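Home | Plans | Support | FAQ | Contact

Troden Document Storage - Frequently Asked Questions
Last updated: April

What counts as one box?
A standard Troden box holds up to 20 pounds of paper. Heavier boxes are repacked and billed as two.

How do I label a box?
Write the account number on one short side in black marker. Labels on the lid are not scanned.

How long does retrieval take?
Requests entered before 2 p.m. go out the next working day. Orders of more than 100 boxes are scheduled separately - call the Gomell depot first.

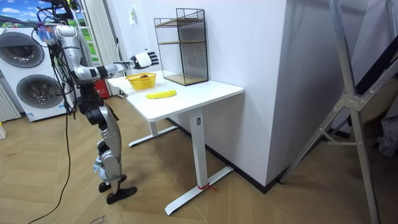
Scanned copies are usually faster. The limit is 400 pages per request, delivered as a single PDF. Staples and clips are removed before scanning and are not put back.

How long are scans kept online?
Files stay available for 90 days, then are deleted. The paper original is not affected.

Can I have a box destroyed?
Yes. The account holder must sign the release form. A certificate is issued after shredding.

Is there Saturday pickup?
Only from the Koech depot.

Related
Box sizes and weight limits
Moving an account from Jindard
Release form (PDF)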